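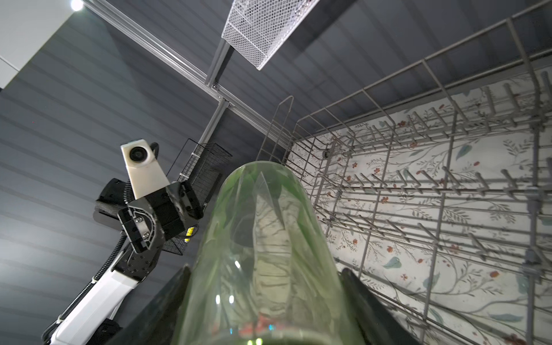

Tellelgate Residents' Association
Minutes of the general meeting held on 30 November 2025 in the hall

Present: chair, secretary, ten members. Apologies were received from two members.

1. Minutes of the last meeting
Agreed as a true record, with one correction. Under item 4, "Dawber Road" should read "Dawber Lane".

2. Matters arising
The overhanging branches at the bottom of Dawber Lane have been cut back by the council. The blocked drain outside the shops has been reported again. The secretary has a new reference number and will ring if there is no reply before the next meeting.

3. Money
The balance stands at £1,592. The insurance has been paid. The hall hire for the year is still owed and the bill is expected shortly. A member asked whether the newsletter could be printed more cheaply. The present printer charges £80 an issue. Two other prices will be asked for.

4. Street lighting
The council has written to say that the lamps on the footpath between Dawber Lane and the bus stop will be changed in January. The new lamps are made by Lumis and will be dimmed after midnight. Members living beside the path were mostly in favour. One was worried about the steps, where the handrail is loose and the present lamp has been out since the summer. Another asked if shades could be fitted on the side facing the bedrooms.

Agreed: the secretary to write to the council asking that the lamp at the steps is left at full strength all night, that the handrail is mended at the same time, and that shades are looked at.

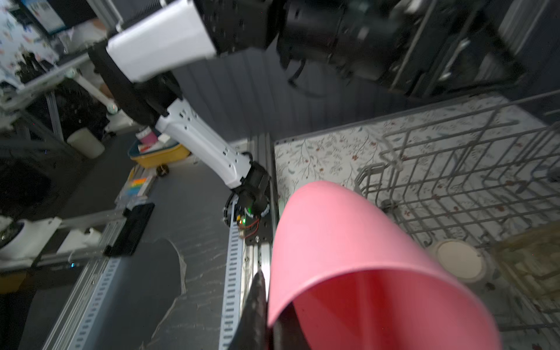 5. Parking
There was a long discussion. Vans are still being left on the corner by the postbox, and the bus had to reverse out twice last month. Some members wanted double yellow lines. Others felt this would push the vans further up the lane, where it is narrower. A vote was taken on asking the council for lines on the corner only. Carried, with 3 against.

6. Stoltetti building site
The site manager has replied to our letter. Deliveries will not start before eight in the morning, and the road will be swept at the end of each working week. Members said the sweeping had been done once so far. The hoarding along the pavement is to come down when the front wall is finished, but no date was given. The chair will ask for one.

7. Planters
It was agreed to spend up to £40 on bulbs and compost for the planters by the shops. The one nearest the chemist has a split side and will be emptied first.

8. Any other business
The noticeboard key is missing. Anyone who has it is asked to put it through the secretary's door.
A member asked for the minutes to be put online sooner. The secretary will try to do this within two weeks.

9. Next meeting
To be held in January, date to be put on the noticeboard. Items for the agenda should reach the secretary a week before.

The meeting closed at ten past nine.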